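I finally did the thing I've been threatening to do since winter and cancelled my gym membership. Eight months of paying Killari Fitness to make me feel bad about myself, done! They made me fill out a form and everything. The last question was "what could we have done to keep you?" and I left it blank, which felt a little mean.

So now I walk. I live at the bottom of the hill in Castimstead, and if you know the town at all you know the steps behind the old Policarpio bakery. I tried them the first morning and had to sit down on somebody's garden wall with my head between my knees. A very polite dog came and looked at me.
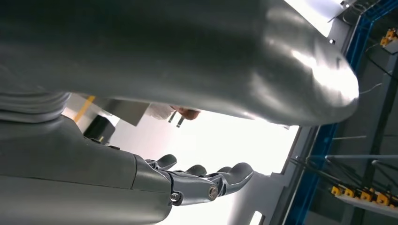 By the second week I could get to the top without stopping, though I was making noises. I bought proper shoes (Ademau, on sale, a truly awful green) and I have to say they helped more than I wanted them to. My old sneakers had gone completely flat in the heel -- I'd been blaming my knees for years.

What I like best is being out before the traffic starts. I smell everybody's toast. I've figured out which houses have the good roses and which cat belongs to the blue door. At the gym I used to stare at a TV with the sound off and wait for the clock.

I'm not tracking any of it, by the way. My phone told me 3536 steps the other day and I turned that thing off, because the next morning I'd have wanted 4000 and then I'd be miserable again.

Rain is forecast all next week, so we'll see how I feel about toast smells then. If anyone has a jacket they swear by, tell me in the comments, preferably one under 100 dollars.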